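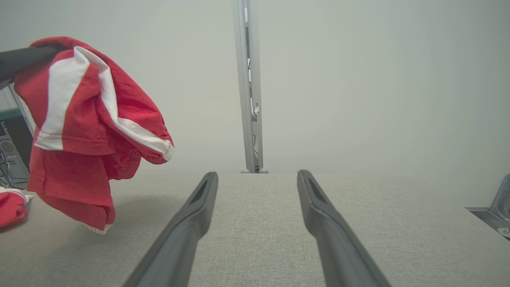 From: Grethe Overgaard
To: Stesum list
Subject: Re: [Stesum] folding the jerseys, and what goes in which box
Tuesday, 9:40 pm

Dear all,

Sorry for being slow with this, I had my sister staying and the computer lives in the room she sleeps in. Ea, thank you for bringing it up, I'm going to quote the whole of your message so that the people who joined after April can see what we're talking about.

Ea Fogh wrote:

> Hi everyone, I got the red jerseys out of the cupboard for the Mevolport weekend
> and they are a mess again. Some are rolled, some are folded in half
> with the sleeves hanging out, and a few have the print folded right
> down the middle so there's a crease through the number. Could we
> please agree on one way of doing it? I don't mind which. Also, do we
> still pack by size or by number? Gleice says number, Ifor says size,
> and the label on the big box says "Mogensen odds and ends," which
> doesn't help me at all.
> Ea

So, first the folding. I learned this from my mother, who did shirts for a hotel for years and could get through a pile of them while talking on the phone, and I've never found anything better for a jersey with big lettering on it. Use a surface with a bit of grip to it. A bare shiny table is miserable because the knit slides away from you every time you let go, so I put an old gray blanket down (a towel is fine too, if it's a big one). Lay the shirt out and smooth it from the collar down with the flat of your hand, and do the sleeves before anything else! Each sleeve comes in over the body and lies flat, with the cuff straight. If the cuff is twisted now it will be twisted when somebody takes it out at the field, and with striped cuffs it shows.
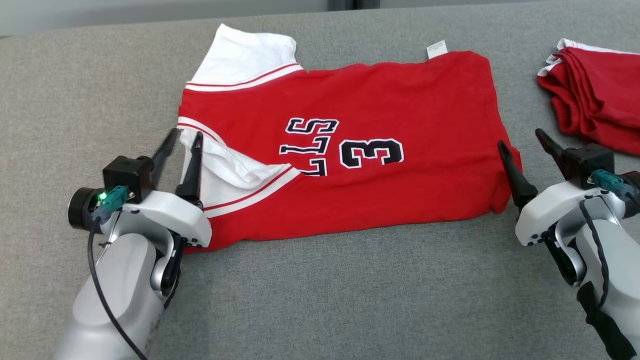

Does it matter if the lettering ends up on the inside of the fold?

It's fine on the inside as long as the crease falls beside a letter or a number and the print isn't pressed hard against itself. Slip a sheet of tissue in between if the shirts are going to sit for more than a season.

After the sleeves, bring the sides in until the shirt is as wide as the box lid, then fold the bottom up to the collar in one go, or in two if it's one of the long ones. Tuck the care label down inside the neck while you're at it. I know that sounds fussy, but they poke up and catch on the next shirt in the pile, and I once pulled one clean off that way and then had to guess at the washing temperature. Puvileck used to send theirs with the label printed right on the cloth, which I thought was very sensible, but I gather they've stopped.

Now for the packing. Ifor and Gleice are both right, in a way. We packed by size when we had two sets that looked alike, and went over to number when Folke Holmgren made the list that's taped inside the cupboard door. I'd like to stay with number. The players ask for their number, they never ask for a medium. Collars all facing the same way, please, and stand the shirts on edge like files so you can see them without digging.

The Mogensen box is mine, I'm afraid. It has socks in it, and the spare laces, and a bag of safety pins that must be 100 if it's one. I'll bring a new label. If anyone wants the box itself for something better, say so and I'll find the socks another home.

I can be at the hall on Tuesday from six, and I'm happy to show anyone who'd like to see it done. It takes a couple of shirts before your hands remember it and after that you can chat the whole way through, so do come, even if you only want a cup of coffee. Gleice, could you bring the key to room 209? Mine sticks.

Warmly,
Grethe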